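Shop visit: the gripper build at Unham

Got to Unham at 4 in the afternoon, July, sweating, having missed the door twice. No sign. You go past the tire place and up a metal stair. Josée Fehr let me in, handed me a coffee and went straight back to what she was doing, so I'm going to write this the same way, fast, from the notes on my arm and the ones in my phone.

What it is: shared workshop, members pay monthly, bring your own consumables. Used to be a furniture showroom, apparently. Five of the members have been building hand-held grippers at home for most of a year and meet up here to put them together and argue. A hand-held gripper, for anyone coming from the printer side of this blog -- it's the business end of a robot arm with no arm. You hold it, squeeze, the fingers close, a camera on top watches. Do a chore with it enough times and you've got something to train an arm on later. Arm optional. Most of them don't own one.

The design

They call it Stilto. Third version. Version one was Josué Damasceno's, made in his kitchen from a drawer slide and a caulking gun trigger, and he still has it in a bag. I asked to hold it. Very heavy. The trigger bites the web of your thumb and he's got a little scar there he's quite proud of.

Version two had a geared linkage, looked great, backlash everywhere. Anjani Govindasamy measured it and then stopped speaking to it, her words.

Version three is all printed shell, two sliders, one pulley, fishing line. Parts list is 8 printed pieces plus hardware. I counted on the bench and got nine but one was a spare pulley cover. Print time on the shell is brutal, overnight and then some, and the big curved half likes to lift at one corner. Solange Trindade prints hers with a fat brim and a lot of glue stick. Wendell Rosenthal prints his standing up on end and gets a seam down the grip. He says the seam helps him find where his finger goes.

The finger pads

Spent longest on this. Pads are the part everyone has opinions about. Flat ones slide off anything round. Very soft ones grab well and then tear at the root where they meet the slider. The ones they've settled on are black and scooped out, so the edges meet the object first and the middle has somewhere to go.

Anjani pours hers in a printed mold, two halves, clamped with binder clips. Mix, tap the bubbles out, leave overnight. She's had 4 batches come out sticky and blames the humidity, Josué blames her scale. They went and got the scale. It was fine. So, humidity.

Things I wrote down about pads, in no order:

-- wash the mold release off properly or nothing sticks to anything
-- scuff the slider face before glueing
-- pads have to be matched, one old and one new pulls crooked
-- print the mold at fine layers, the lines transfer

Bench test

Wendell keeps a cycle log. He squeezes while he watches TV and clicks a tally counter with the other hand. His current fishing line is at 3,007 squeezes. The one before that let go at 1,232, at the knot, so he changed the knot. I had him show me it three times and I still can't tie it. He's promised to send a drawing and I'll put it up if he does.

The other test is thin stuff. Anyone can pick up a lemon. A strip of paper is hard work, the pads have to close dead parallel or it just falls out one side, and you find out right away if your pulley's off center. Mine was. They let me assemble one from Josée's spares, took me two hours, and the pads met at the top with a gap you could see light through at the bottom. Solange fixed it with one turn of a screw I hadn't noticed was adjustible. There's tape on a lot of these things, bits of white tape on the housings. I now understand tape.

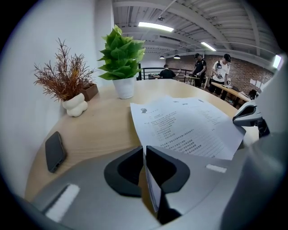

What it costs and what you need

Didn't get a firm total. Everyone had bought stuff twice. The camera is the biggest line by far, then filament, then the casting kit. If you've already got a printer and a drawer of M3 screws you're most of the way there on the mechanical side. Heat-set inserts, yes. Soldering iron, yes, for the inserts mostly. Anjani gets her bearings from Cestura, who do small orders and don't make you talk to anyone. Josué gets his out of dead inline skates.

Software I'm skipping, I don't know enough and it was getting late. Short version, the hardest bit was getting the camera clock and the finger position to agree. Josée did that over a winter and does not want emails.

Bits and pieces

Henríquez is the next one. Same shell, lighter, thumb trigger in place of the full-hand squeeze. I saw half of it in a shoebox. The thumb thing felt wierd but my hand is big and it was set up for Solange.

Take an afternoon if you go, I had three and a half hours and didn't see the laser cutter at all. Parking is on the street behind. Bring water. Ask before you pick up anything on a bench, half of it is glued and setting.

I left with a pair of reject pads in my pocket, one sticky. Shell's going on the printer tonight, with the brim.

Comments (4)

kelvin_b
What shore hardness are the pads? Been trying with printed TPU and they're way too stiff even at low infill.

printstandingup
Team Wendell on orientation. The seam is fine. Sand it if it bugs you.

marguerite t.
Did they say what line they use? Braided or mono? Mine stretches so much the fingers stop closing after a day.

site author
@marguerite braided, Wendell was firm on that. @kelvin_b didn't write it down, sorry, I've asked Anjani. She did say she tried TPU first and gave up on it.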